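Robots, School Projects

Putting the arms to work on kitchen chores

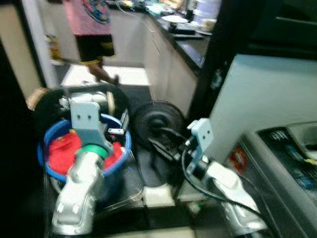

Sirketti Student Robotics Club, Manipulation Team

We moved the two-arm setup into a kitchen in July. Until then everything had been done on a folding table in the club room, with foam blocks and a checkered mat, and the arms looked pretty good at it. A kitchen is harder. The counters are full of other people's things, and you can't move the walls.

The task list came from Uchenna Obi, who runs our team this year. It has 6 chores on it, all using both arms. The one I was put on is sorting: get things in and out of a blue plastic bucket, including a red cloth, without knocking anything else over. The left arm does most of the reaching and the right arm does most of the holding. I drive the arms by hand for the practice runs, and the software records what I do so we can train on it later.

Cloth is the worst part. A block has sides, so you close the gripper on it and you're done. Cloth folds under the fingers, and you either get a corner or you get a big wad that drags half the pile along. After a few evenings I settled on coming in from straight above, closing slowly, lifting a little, then stopping to check before going any farther. It adds seconds to each run, but I drop less.

The other trouble is the two arms getting in each other's way. When both grippers are over the same small area, the elbows end up close together, and our collision limit stops everything if they get too near. I had set that limit very wide because I was nervous. Uchenna had me bring it down to 54 millimeters and drive slower. That worked better than what I had.

We planned on 200 good runs per chore. I thought that was a small number until I tried it. A run only counts if nothing is dropped and the arms go back to the start position at the end, and I forget the start position more than I'd like to admit. All together the team has about 2,000 recordings now if you include the bad ones. We are keeping the bad ones in a separate folder for the moment.

For logging we switched from Pruvost to Skaseo partway through. Pruvost was fine but it saved each arm to its own file, and lining them up afterward took up a whole evening. Skaseo writes one file for both. The names it gives the files are terrible, so I wrote a short script that renames them by chore and run number. If anyone on the team wants it, it's in the shared folder under "rename."

Cables still need work. The ones along the right arm have to be loose enough for the wrist to turn all the way, and then they hang down where they can catch on things. I've tried clips and I've tried tape. Next I want to try a sleeve.

The team is entering the Zurkov student challenge in the household category. We have to hand in a video and a short report, and I'm writing the part about cloth. Before then I need to finish my runs and get the new fingertip pads printed, as the old ones are wearing smooth on the inside edge.

We use cookies to remember your settings and count visits. By continuing to read this blog you agree to their use. Accept | Learn more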